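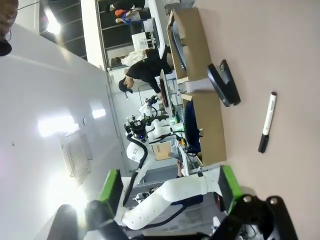
Fig. 6. Marker and cardboard box on the bench, second arm behind.

Week 7 – budgeting a two-arm cell (notes, L. Timmermans)

Start from the task, not the catalog. Marker-sized parts = small gripper, light payload. Don't pay for reach you wont use.

Line items people forget:
mounting plates, bolts, spare fingers
cabling – always order longer than the drawing says
table, monitor, workstation for whoever runs it
floor space for people walking past

Quotes so far. Heken plate set 260 each. Skoltorix 219, but shipping is extra and lead time is 6 weeks. Ask for both in writing. Yoon-hee Heo has the quote template, email her before you call anyone.

Consumables: markers, tape, cardboard. Goes under supplies, not equipment. Cheap, but they run out mid-term and then teh purchase order takes longer than the work.

Second arm – buy together or a year later? Together = one install visit, same spare parts. Later = you know what you need. Work out both for Lesgate case.

Draft budgets due in March, one page, spares on a separate line.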